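November 2019
By the Kinsella Household Habits Study, Korko

3. How long people keep a kitchen sponge

3.1 Background to the diary study

We came to the subject of sponges by a side door. The first round of our household survey, carried out in Pakby in August, was meant to be about food storage, and the question on washing up was put in near the end almost as a courtesy. To our surprise and delight, it was the question people most wanted to talk about. They wrote in the margins, they turned the sheet over and kept going on the back, and several of them enclosed long and very kind letters explaining how their mothers had done it. Of the 3195 sheets that went out, the ones that came home with extra writing on them nearly always had it beside that one question, and it seemed a shame to leave so much good will unused.

For the second round we therefore asked 176 households to keep a simple diary by the sink. Each household wrote down the day a new sponge was put into use, the jobs it was given, and the day it was either thrown out or moved on to some humbler duty (the bath, the bicycle, the dog's bowl). We asked for plain words and we got them. "Gone sour" was a favorite, and so was "gave up on it."

A difficulty came up early, and we think it is worth setting down for anyone who may want to try a similar study. People do not agree on what makes a sponge old. For some it is smell and nothing else. Others go by color, and others again by the way the foam behaves in the hand, whether it springs open after a squeeze or stays in a sulky lump. We had printed only the first of these on the diary sheet, and so the sheet had to be redrawn with more room for people's own reasons. 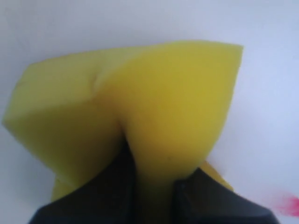
Figure 2. Yellow foam sponge, folded under pressure. The color deepens in the hollow where the two halves meet.

Korko Papers on Home Life, vol. 2, p. 176

The redrawn sheet went out to the same households and was a good deal better liked. Once people had been given the space to talk about feel, they used it generously, and the entries became longer and more careful as the weeks went by. Households that cooked every evening tended to speak of smell, while those that mostly reheated things spoke of crumbling corners. We would not want to lean too hard on this, as the diaries were kept by whoever happened to be nearest the pencil, and in a busy home that may have been a different person each night.

3.2 Drying and storage

Where the sponge lives between meals mattered to our diary keepers more than we had guessed. Some stood it on end behind the faucet, some left it flat in a dish, and a small and very loyal group in Flovum hung it from a clothespin over the window. The Flovum group wrote fewer complaints of sourness than the others did, though they also had the sunniest kitchens, and we cannot pull the two apart with the notes we have. A later round will ask about windows.

Last updated: November 2019

Related items
Dishcloths and their second lives
Bread boxes in Pakby homes
Who empties the drying rack?
Notes on keeping a kitchen diary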